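Software Engineer, Manipulation Planning and Perception (Zerville, on site or hybrid)

August 4, 2025
By the Orkix software team
6 min read

Orkix is hiring a software engineer to work on the planning and perception code behind our two-handed manipulation system. The job is full time and based in our Zerville office. You can work from home two days a week once you are settled in. We would like someone to start before the end of the year, but we will wait for the right person if notice periods get in the way.

What the team does

We write software that lets a pair of grippers handle small household things: jewelry, cords, keys, pill boxes, sewing supplies. Most of our training data comes from people using hand-held grippers in ordinary homes. The recordings go through our pipeline, get cleaned up and split into segments, and end up as training data for policies that run on a fixed two-arm setup in the lab.

There are three code bases you would touch.

Lema is our recording and replay tool. It lines up the video from both grippers with the pose tracks and the finger opening, and lets you scrub through a session, mark where a grasp begins and ends, and export the result. It is mostly Python with a C++ core for decoding and time alignment. It works well on short sessions. On long ones it uses too much memory, and the export step has to be restarted by hand when it fails. Fixing that would be one of your first jobs.

Dorberg is the planner. It takes a target from the policy and produces joint paths for both arms that keep them away from each other and from the surface they are working over. It is C++ and has been in use for three years. The collision checking is good. The timing code is not, and a plan that should take 40 milliseconds sometimes takes 300. We know part of the cause (we rebuild the scene model too often) and have not had anyone with the time to go after the rest.

The perception stack does not have a name. It finds objects in wrist camera images, estimates where they are, and tries to keep track of them while a hand is in the way. Beads are our hardest case at the moment. A string of beads changes shape every time it is touched, clear beads confuse the depth estimate, and two bracelets lying on top of each other tend to come out as one object. Our current test set for this has 237 short clips, and the tracker loses the object in 29 of them. You would own that number.

What you would do

In the first few months:

- Rework the export step in Lema so that a failed job picks up where it stopped.
- Profile Dorberg on our standard two-arm tasks and bring the slow cases down.
- Take over the bead and cord test set, add to it, and report on it every two weeks.
- Review code from the other engineers and have yours reviewed by them.

After that the work depends partly on you. We need somebody to look at regrasping, when one gripper has to let go and take hold again at a better angle while the other keeps its grip. At present we handle this with a set of hand-written rules, and they break with anything soft or flexible. We would also like to move the pose tracking off our current filter and onto something that deals better with fast wrist turns. Either of these could be your main project for a year.

You will spend some time collecting data yourself. Everyone on the team does, usually half a day every other week. It means going to a home or one of our test rooms, setting out the objects, and doing the same task many times with small changes. It helps a lot when you later have to work out why a segment was thrown away.

What we need from you

- Several years of writing software that other people depend on. Robotics work is best, but games, medical devices or video tools would also count.
- Good C++ and good Python. You should be comfortable finding a memory leak in one and cleaning up a slow data loader in the other.
- Working knowledge of 3D geometry: transforms, camera calibration, the difference between a bad calibration and a bad timestamp.
- Experience with either motion planning or visual tracking. We do not expect both.
- Clear written English. We keep design notes for every larger change and people do read them.

Useful but not required

- You have trained or fine-tuned imitation learning policies.
- You have worked on deformable objects such as cable, cloth or string.
- You have looked after a continuous build system with hardware in the loop.

A degree is fine and so is the lack of one. If you learned this on the job, tell us what you built and what went wrong with it.

Pay and conditions

The salary band is posted on the application form and is the same for everyone at this level. We do not ask what you earn now. You get health cover, a retirement plan and five weeks of paid leave. The lab closes between Christmas and New Year and those days do not come out of your leave. There is no on-call work. When a robot stops overnight it stays stopped until morning.

The office is on the second floor, with an elevator. There is secure bike parking and a small number of car spaces. We can help with moving costs inside the country. We cannot sponsor a visa for this position.

How to apply

Fill in the form and attach a resume. In place of a cover letter, please send one page on a bug you found hard: what you saw, what you first thought it was, and what it was in the end. Code samples are welcome if you are free to share them.

We read applications as they come in. The process is:

1. A half-hour call with somebody from the software team.
2. A paid exercise, done at home. You get a short recording and a copy of Lema, and we ask you to find out why two streams drift apart. Please spend no more than four hours on it.
3. A day in Zerville. You go through your exercise with us, talk about one of our open design notes, and spend an hour with the grippers. We pay for travel.

You will get an answer at each stage, including when the answer is no. From the visit to a decision takes us one week.

If you applied for the tooling position in July, you do not need to send everything again. Tick the box on the form and we will carry your papers over.

Comments

pathlength_zero
Is Dorberg going to be open sourced at any point? I would be interested in the collision part even without the rest.

Orkix software team
No plan for the whole planner. We have talked about releasing the collision library and would like to, but it needs documentation first.

mk_tracking
Would you take someone four days a week? I have done a lot of tracking work, almost no planning.

Orkix software team
Yes, four days is possible. Tracking without planning is fine, please apply.

gravelroad
How do you score a lost object in the test clips? If it comes back after the hand moves away, does that count as lost?

Orkix software team
It counts as lost if the tracker gives it a new identity when it comes back. If it keeps the old one, we let it pass.

tillerman
The form would not take my PDF the first time. Worked after I renamed it without spaces.
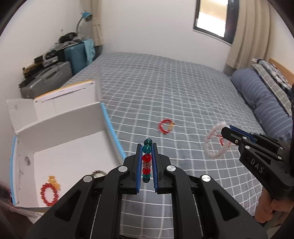
Bead handling with two hand-held grippers, a bracelet in each.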